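Edvin Moen
Thread on end-of-arm practice for tabletop manipulation cells. We rewrote our house rules this year and a few people asked for the short version. Posting it in pieces. 1/

Scope first. This covers small arms with two-finger grippers working over ordinary household surfaces. It doesn't cover fenced industrial cells. If you have a fence, you have an integrator and a thick binder, so read the binder. 2/

Rule one: fingers are consumables. Log them like you'd log a brake pad. Each pair gets a number, an install date and a running count of grasp cycles. Ours live in a plain spreadsheet. Teltau, the cell that runs longest hours, has its own tab. 3/

Inspection is at every shift change, by eye and by fingernail. Scuffs on the outer face are recorded and left alone. A chip on the contact face means the pair comes off. Always the pair. Mixed wear gives you an offset at the grasp centre and you'll spend an afternoon blaming calibration. 4/

Rule two: grip force is set per object class and written down before the run. Our default ceiling is 20 N. Anything above that needs a second signature. We've had 21 requests since April and turned down most of them. A better grasp pose usually fixed it. 5/

Someone will ask why we don't leave it to the force controller. The controller limits what it measures. If the finger tip is pushing on a table edge at an angle, the measured value and the value at the contact can be well apart. Write the ceiling down anyway. 6/

Rule three is clutter. The old rule said "clear the surface before operation." It was never followed and it was no use for the work we do, so we replaced it with a classification. Every item within reach is a target, a permitted obstacle or a prohibited item. 7/

Prohibited in our cells: open liquids, exposed blades, anything on mains power, anything that belongs to a person who is not in the room. Glass is a permitted obstacle at reduced speed. Cables on the surface are permitted if low voltage and entered on the setup sheet. 8/
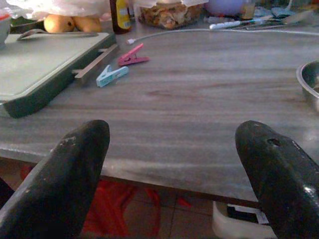 Thin flexible items get their own line on the sheet. Cables, bags, string, cloth. Depth sensing handles them badly and planners tend to treat them as part of the table. We require a keep-out margin drawn by hand in the setup tool, and a person has to confirm it before motors are enabled. 9/

The floor counts as well. The rule now reads "the work area includes everything under the reach envelope down to floor level." Before that, the floor was no one's job. A dropped object that rolls under the table is still an object in the cell, and someone will reach for it. 10/

Which brings me to reaching in. Arm disabled, brakes confirmed, hand on the pendant, then reach. A software pause is not a disable. This is the only rule with no exception process. I've been asked for one. The answer is no. 11/

Rule four: speed. 310 mm/s at the wrist with a person at the table, half that when glass is within the envelope. These are our numbers for our arms, from our own risk assessment. Please don't copy them. Do your own measurement with your own payload. 12/

For those asking about standards: start with ISO 10218 parts 1 and 2, and ISO 12100 for the risk assessment method. Read the current editions. House rules sit under those documents and can be stricter. They can't be looser. 13/

Rule five: wrist camera. Check the view before the first run of the day. Both finger tips must be visible, lens wiped, exposure locked. If a tip is missing from view, the mount has moved. Stop and refit it. Don't crop around it in software. 14/

We keep one reference still per cell and compare by overlay. It takes less than a minute. At Grønli a mount had crept over several weeks and the overlay picked it up on the first morning we used it. The operators had been correcting for it by habit. 15/

Rule six: incident notes. Any unplanned contact gets a note, including the harmless ones. Three lines: what was touched, what was commanded, what state the cell was in. We have 233 notes so far. Around half involve an object that was missing from the setup sheet. 16/

That's the figure I'd point to if your manager wants to know why the sheet takes so long to fill in. Ours is one page. If it grows to two, people start ticking boxes without looking. We cut it back twice. 17/

Tooling, for the people who will ask. Setup tool is Pladier, with our own form on top. Finger log is the spreadsheet. The Ultora cell still does it on paper and their records are better than mine. 18/

Next revision is due 16th October. Open items are labelling for spare fingers, and whether food should be its own class or stay under general targets. I lean towards its own class, mostly for the cleaning step between runs. 19/

Comments on the food question welcome, particularly from anyone with a cleaning procedure for textured finger pads. Ours takes too long and the adhesive doesn't like it. 20/20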